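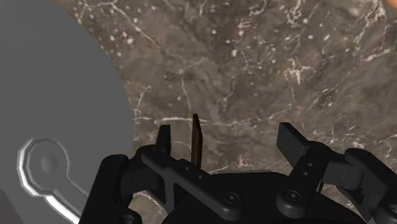 Clurnden supplies prep stations to contract kitchens, and until last November its test group in Gorelberg worked almost entirely on physical benches. Technicians set out cookware and ingredients, started a run, logged the result and reset the counter. Most of that work now takes place in simulation, where an arm repeats pick-and-place tasks on a modeled kitchen counter. The group's test lead, who has been with the company for nine years and started on the benches, spoke to us on April 10, 2025, between two review sessions.

The first question was what a technician does at the start of a shift now. "Reads failures," the test lead said. "The overnight batch is finished by six. You open the list, sort it by task and look at the ones the scoring script couldn't classify. Last night we had 2,455 attempts in the batch. On the benches, a good week was a few hundred."

The scoring script, called Tevton after the street the old office was on, marks each attempt as pass, fail or unclear. Pass and fail are spot-checked. Unclear goes to a person, and that pile is the job now. A typical entry might be an object that reached the bowl and tipped over its rim, or a grip that closed on the wrong part of a handle. The technician replays the attempt from two or more viewpoints and writes a short note that the control team can act on.

"The note is the hard part. People who were very good with their hands had to learn to write 'left finger touched first, object rotated, grip closed late' and stop there. Some of them hated it. Two of them still do and they tell me every Monday."

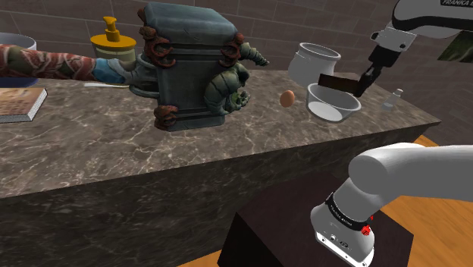 Clutter came up several times. In the early scenes the counter held the target object and the container and little else, and pass rates were high. The same control software then did badly on the physical bench, where there were always other items within reach of the arm. The group started adding objects that had no part in the task, some of them quite unlikely in a kitchen.

"We had an argument about that," the test lead said. "One of the bench people said nobody keeps a statue next to the stove. Fine, but somebody will keep a stand mixer there, or a stack of trays, and the arm has to plan around a tall shape it has never met. I don't care what the shape is. I care that it blocks the view and sits in the path."

The technicians choose the layouts themselves, and the test lead considers this the best change in the whole program. Software engineers tended to place things neatly. The bench staff put a pot too close to a bowl, or an egg where a careless elbow would get it, the way a working counter looks at eleven in the morning. The current library has 3,498 layouts, most of them built by people who used to reset the real ones by hand.

Staffing was a harder subject. The bench group had 14 technicians. There are 8 in the test group today. Four moved to installation and two left. The test lead did not present this as painless.

"I'm not going to say it cost no jobs. It cost bench jobs. The installation moves were voluntary for three people out of the four. The pay grade for review went up one step, and it took us until February to get that signed. It should have been settled before we switched."
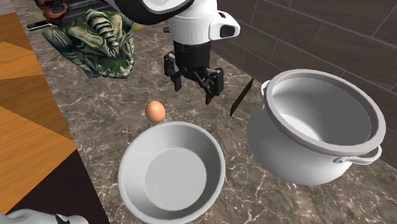
Physical strain has gone down, as far as the company's own records show. Resetting a bench meant a great deal of bending and lifting, and there were regular complaints about wrists and lower backs. The complaints now are about eyes and necks. Review sessions are capped at 90 minutes, a limit the technicians asked for, and the replay software was changed so that a clip can be slowed down without going through three menus.

There is also a question of skill. A technician hired this year may never have spent a full week on a bench, and the test lead sees a gap already. "They trust the contact model. If the simulation says the grip held, they write that it held. Someone with bench time looks at the same replay and says no, real stock is greasy, that one's on the floor." New hires now spend every fifth day on the one physical bench that is still running – a smaller setup supplied by Nguyen, used mainly to confirm results before a release.

We asked whether that last bench will be closed too. "It's been proposed. I've said no twice. When the two disagree, I go with the bench, and I'd like to keep being able to do that."

The next release is due once the drawer tasks are rescored, a job the test lead expects to take the group through the end of the month.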